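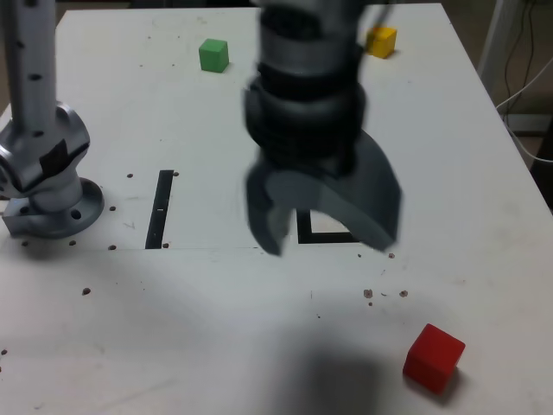
White tabletop, two robot arms.

Search this site
Search stories
Go

The Rental at Ruvska

Joar Westerberg had rented the same lake house in Ruvska for 3 summers, and he had never met the owner. The key was in a box by the door. The code was 128 and then the star button.

He put the groceries on the counter and read the new sheet taped to the refrigerator. Checkout was at ten. Towels went in the tub. Guests were asked not to open the upstairs closet, which was the same as last year, except that last year the closet had been locked and the sheet had not mentioned it.

He went up to look. The door stood open an inch.

Inside were two folding chairs, a fan, and a cardboard box with LONGO written on the side in marker. He knew the name. It was on the mailbox and on the receipts. He closed the door and went down to start the rice.

After supper he read the guest book on the porch. A family from Jedard had liked the dock. A couple from Rasum had found the mattress too soft, and had drawn a picture of it. His own entry from the first year said, "Quiet. Good water pressure." Under it, in pencil, someone had written, "Glad you think so. I put that pump in myself."

He had not noticed that before. He turned to his second entry. "Quiet again. The screen door sticks." Under that, "Fixed in February."

He got up and tried the screen door. It swung shut without a sound.

The next morning he drove to the store and asked the woman at the register if she knew Longo.

"Sure," she said. "He wants to sell. He says the renters don't care about the place."

"What's he asking?"

"I don't know. He's got the house behind yours, with the green roof. You could walk over."

Joar paid for the coffee and the bait. At the house he sat down with the guest book and a pen. He wrote that the door worked fine now, that the stairs could use a second rail, and that he would be on the dock until Sunday-school hour if anybody wanted to come down.

He left the book open on the porch table and put a stone on it to hold the page.

At nine he heard the screen door open and close. He moved his tackle box over to make room on the bench.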